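Box Swap Returns to the Belley Game Room, and the Tables Are Filling Up

2 September 2022
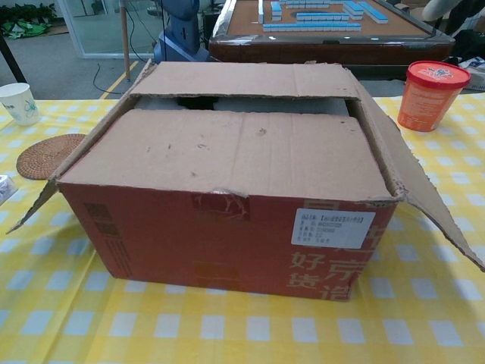

A second life for good cardboard

Anyone who has moved house, mailed a birthday present to a faraway grandchild or tried to get a blender back to the store knows the feeling of needing one decent box and not having it. The people who run the game room on Aslow Street have been thinking about that feeling for quite a while now, and this September they are opening the doors again for the neighborhood box swap, which did so nicely in the spring that folks have been asking about it ever since.

The idea is as simple as it sounds. You bring the boxes you have finished with, along with the foam, paper and padding that came inside them, and you leave them for someone who has a use for them. If you need a box yourself, you take one home. There is no charge either way, and you don't have to bring one to take one. Last time 273 boxes changed hands, from little ones that would hold a pair of mugs to the big shipping cartons that take two people and a certain amount of patience to get through a doorway. The organizers are hoping for 600 this time – a big jump, they admit, but the garages of Belley are deep and full.

Scuffs are welcome

A lot of people stayed away in the spring out of a worry that their boxes weren't nice enough, and the organizers would like to put that worry to rest. A carton that has come through the mail is going to have dents in it. The flaps will be scuffed, the tape will have taken a strip of the cardboard along with it, and the printing on the front may have faded. None of that matters very much if the bottom is sound and the corners still stand up when you press on them. Boxes with printing in any language are fine too, and the bright red and orange ones were among the first to be carried off in the spring, mostly by children with plans for them.

The organizers do ask for a little care with labels. An old shipping label can send a package right back to where it started, or at least confuse the poor soul sorting it, so please peel it off or cover it over with a dark marker before you hand the box along. The same goes for barcodes. There will be markers and scrapers at the swap for anyone who forgets, and a pair of scissors on a string for stubborn tape.

What they can't use is anything that has been wet, anything that smells of the basement, and pizza boxes, however lightly used. Bags of loose foam peanuts are welcome as long as the bag is tied shut. Molded white foam is especially wanted, as it is hard to find when you need it and the curbside trucks in town won't take it.

Unpacking at the table

New this fall is an unpacking table, which came about in a roundabout way. Several of the regulars had taken to opening their deliveries at the game room, partly for the company and partly for the help with the heavy ones, and it became something of a custom to gather around and see what came out. The checkered tablecloth went on, the coasters and paper cups followed, and before long there was usually something to snack on as well.

So during the swap there will be a table set aside where you can open a parcel, keep what's inside and leave the box and its packing right there for the next person. Somebody will be on hand to show the tidy way of doing it, which mostly comes down to slitting the tape instead of tearing it and folding all four flaps well back before you reach in. Pull the padding out in one piece if it will come. A box opened gently can make a good many more trips.

If you are bringing something large to unpack, please come in by the side entrance, where there are no steps. A hand truck will be waiting there, on loan from Hauser Hardware, and the folks at Hauser have also put in 28 rolls of packing tape to be used up over the course of the swap.

The games go on

Regular players needn't fret, as the mahjong will carry on as usual. The automatic table stays where it is, and the swap will keep to its own side of the room so that nobody has to play with a carton at their elbow. Newcomers who drop in for a box are very welcome to stay and watch a hand or two, and the players have promised to explain things to anyone who asks, though they may finish the hand first. There's tea for everyone, and the cups and coasters are put out beside the kettle.

The room does get full when the swap and the games run together, and last time there was a bit of a squeeze by the coat rack. To help with that, no more than 6 households at a time will be let in to browse the larger boxes. The wait in the spring was never long, and there is a bench under the awning, with a nice bit of shade in the afternoon.

Where the leftovers go

Whatever is still sitting there at closing will be flattened, tied and taken away by Navex Recycling, which has agreed to make an extra stop. Anyone willing to stay behind for the flattening would be a great help – it is satisfying work, and the last of the snacks tend to come out at about that point in the evening.

The swap runs through September during the game room's regular opening hours, which are posted on the front door. Boxes may be left inside any time the room is open, but please don't stack them on the sidewalk overnight. The forecast for the month is a damp one, and a soaked box is no good to anybody. If you have more than will fit in a car, leave a note at the front desk with your address and a good time to call, and a pickup can usually be arranged within Belley and as far out as the old Aslow mill road.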